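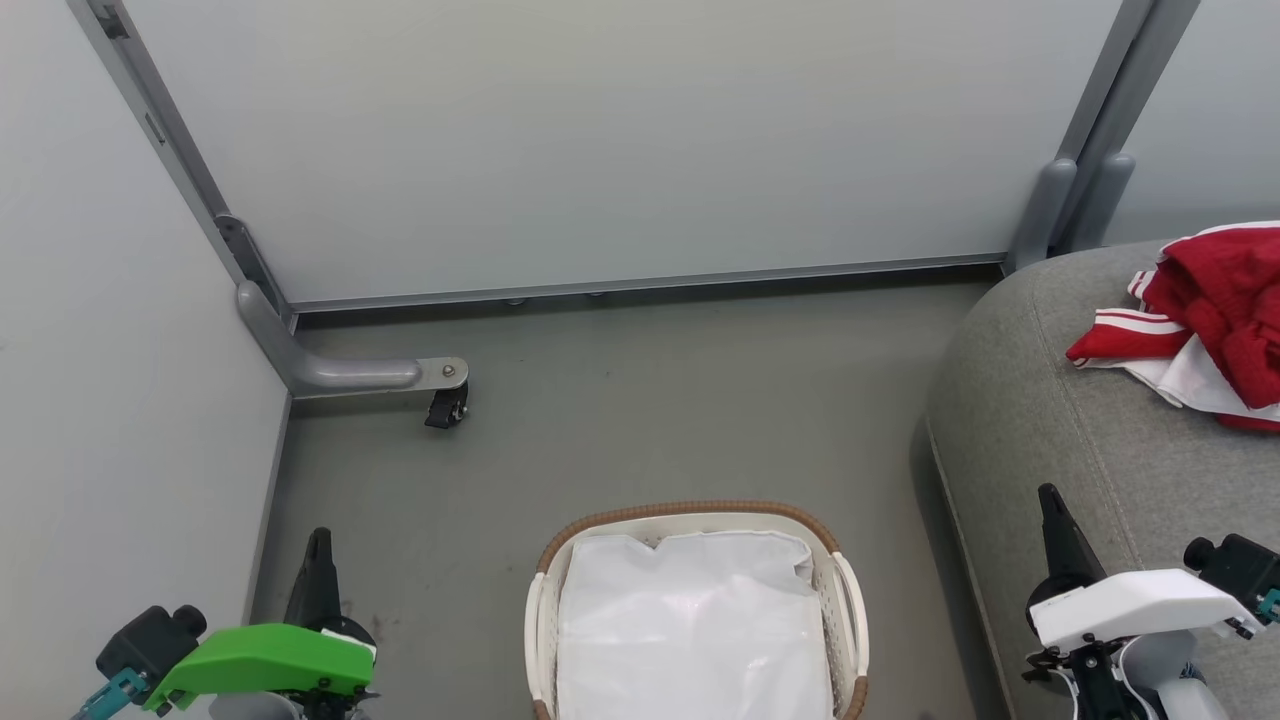

Public housing providers considering the Hailu domestic assistance service should ask first what its two arms are expected to do in a tenant's living room, and who will answer for the result. The service is offered by Vastau on a monthly subscription of $284 per dwelling, and laundry collection is the task on which it is chiefly marketed. A crumpled red garment left on a sofa seat, with a lined basket on the floor beside it, is the kind of small labour that a tenant with limited mobility may put off for days. It is a fair test of the product, and a worthwhile one.

The Skustside tenancy association has reviewed the offer on behalf of 183 households. Our position is one of qualified support. The grippers each carry their own camera, and we accept that close work with soft fabric requires them. We do not accept the present terms, under which footage recorded in the home may be kept for nine months and used to improve later models. A tenant who agrees to help with the washing has not agreed to that. Consent for the two purposes should be sought separately, in plain language, and refusal of the second should carry no change in price.

The question of labour also deserves a more candid answer than the brochure supplies. Ayana Beyene, who coordinates home support in the district, has asked that no visiting hours be withdrawn from any household during the trial. We endorse that request without reservation. A support worker who gathers clothing also notices an empty fridge or a fresh bruise, and the service makes no claim to do so.

The association recommends that the trial proceed in November, subject to these conditions, and that the competing Revau proposal be assessed on the same terms.

Robel Woldemariam
For the Skustside tenancy association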